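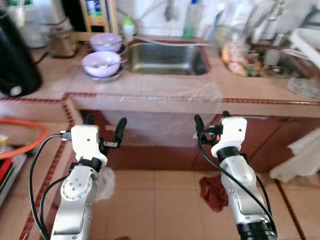

*Abb. 1: Geflieste Küchenzeile*

# Festivalarbeit, Einheit 7: Programmierung und Einreichungen

Diese Einheit behandelt den Weg eines Films von der Einreichung bis zum fertigen Programm. Als Beispiel dient das Kurzfilmfestival Tollska in Drestulau. Grundbegriffe wie Premierenstatus und Vorführkopie werden aus Einheit 2 vorausgesetzt.

## 1. Einreichung

Tollska nimmt Filme bis Ende Juli an. Verlangt werden:

- Sichtungslink mit Passwort
- Dialogliste, bei fremdsprachigen Filmen zusätzlich Untertitel
- Angaben zu Laufzeit, Produktionsjahr und bisherigen Aufführungen
- Nachweis der Musikrechte

Fehlt der Rechtenachweis, wird der Film trotzdem gesichtet. Eine Zusage gibt es erst, wenn er vorliegt. In der Praxis ist das der häufigste Grund für Verzögerungen – vor allem bei Hochschulproduktionen, deren Musik nur für den internen Gebrauch freigegeben war.

## 2. Sichtung

Jeder Film wird von zwei Personen unabhängig gesehen und mit 0 bis 10 Punkten bewertet. Liegen die Wertungen weit auseinander, sieht eine dritte Person den Film. Von 100 gesichteten Filmen kommen 7 in die engere Wahl.

Die Punktzahl ist eine Arbeitshilfe. Ein Film mit mittlerer Wertung kann ins Programm kommen, wenn er einen Block sinnvoll ergänzt.

## 3. Blockbau

Ein Kurzfilmblock dauert höchstens 70 Minuten. Zu beachten sind:

1. Der erste Film soll zugänglich und nicht zu lang sein.
2. Zwei Filme mit ähnlichem Tonfall stehen nicht direkt hintereinander.
3. Der längste Film läuft in der Regel am Schluss.

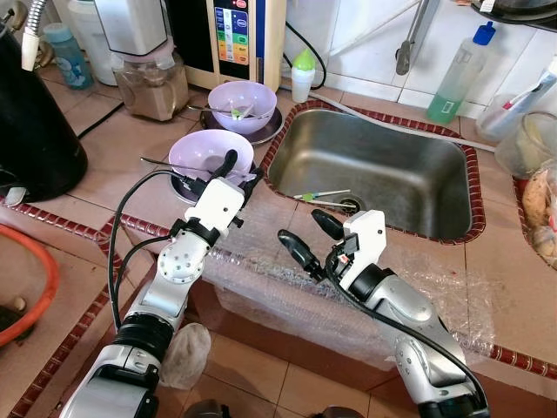

*Abb. 2: Küchenzeile mit Edelstahlspüle und rotem Fliesenrand*

Der Block »Luvidness« wurde zweimal umgestellt. In der ersten Fassung liefen beide Animationsfilme am Anfang, danach fiel das Tempo deutlich ab. In der Endfassung liegt ein Dokumentarfilm dazwischen.

## 4. Verleih und Gebühren

Bei Filmen mit Verleih läuft die Anfrage über diesen, auch wenn die Regie selbst eingereicht hat. Im Beispiel ist das der Verleih Sandberg. Vorführgebühren werden vor der Zusage schriftlich vereinbart, ebenso die Zahl der Vorführungen.

## Aufgabe zur nächsten Sitzung

Stellen Sie aus der Filmliste im Kursordner einen Block zusammen und begründen Sie die Reihenfolge auf einer Seite. Laufzeiten bitte mit angeben.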